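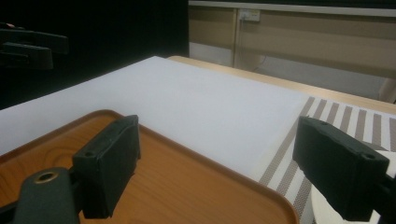 Fig. 2. Wooden serving tray with a raised rim.

Section 3: Setting up your Istell coffee dripper

I've put together more of these than I care to admit, so I've written the steps in the order I do them at my own kitchen table. Give yourself a quiet half hour the first time. After that it's five minutes, tops.

1. Take everything out of the box and lay it on a tea towel. You're after the stand, the glass jug, the water bowl, the tap, the filter cone and a little bag with two rubber washers in it. (Check the folds of the cardboard for the bag. I threw mine out with the packing once and had to write to Cukport for another.)

2. Wash the jug, bowl and cone in warm soapy water and let them dry on the rack. The stand only wants a wipe.

3. Push one washer onto the tap, put the threaded end through the hole in the bowl from the outside, and fit the other washer on the inside. Screw the nut on by hand until it stops.

Caution: no spanners, please! The glass round that hole is the thinnest part of the whole thing and it'll crack if you lean on it.

4. Close the tap, half fill the bowl with cold water and stand it in the sink while you do something else. If there's a drip, empty it, take the nut off and try the washers again. Nine times out of ten one of them has gone on crooked.

5. Put the stand on a level worktop, away from the edge. Sit the jug at the bottom, the cone in the middle ring and the bowl in the top ring. You should feel the bowl settle.

6. Drop a paper filter into the cone and wet it under the kitchen tap first so it clings to the sides.

7. Add 69 grams of coffee, ground coarse. Give the cone a gentle shake to flatten the top, but don't press it down or the water will sit there like a pond.

8. Fill the bowl with 562 ml of cold water and open the tap a touch at a time. I aim for a drop each second. Olga Palma, who tested the early ones with me, likes hers slower and leaves it going nearly 3 hours, and I'll admit hers is the better cup.

Note: the drip slows down as the bowl empties. Look in on it now and then and open the tap a hair more if it's stopped.

9. When the bowl is empty, close the tap, lift out the cone and put the lid on the jug. It goes in the fridge and is lovely over ice.

Caution: never pour boiling water into the bowl. It's made for cold brewing only, and so are the washers.

If your stand wobbles, loosen all the feet, set it down, then tighten them again a little each in turn. Spare washers and filters are on the Rivadeneira parts sheet at the back of this guide. Cleaning the tap is in Section 4.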